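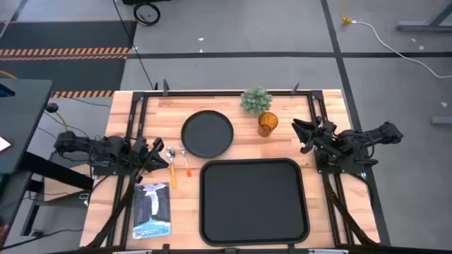
4. Loading the tray. Use a tray with a raised rim. Before loading, the plate and glass stand clear of the black tray, with the spoon and fork beside the plate.

1. Set the glass in a rear corner.

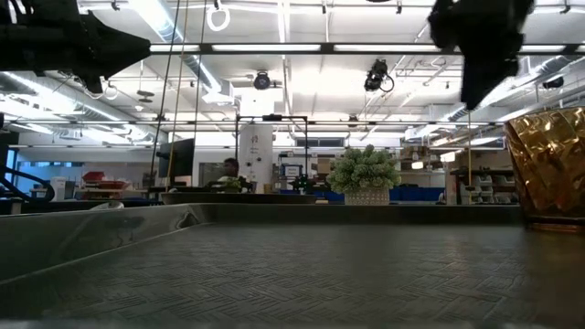 2. Add the plate — one hand on the rim.

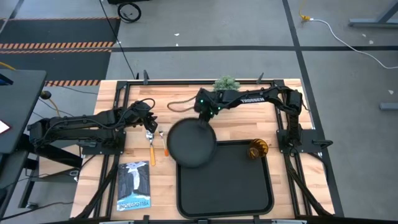 By Hidero Table Service, Plundbridge

3. Lay the utensils last.

CAUTION: Do not exceed 30 oz of liquid.

Print | E-mail

Comments (2)
nicholas41: Which step covers napkins?
Clornevura: Section 5.

© Hidero | Contact | Back to top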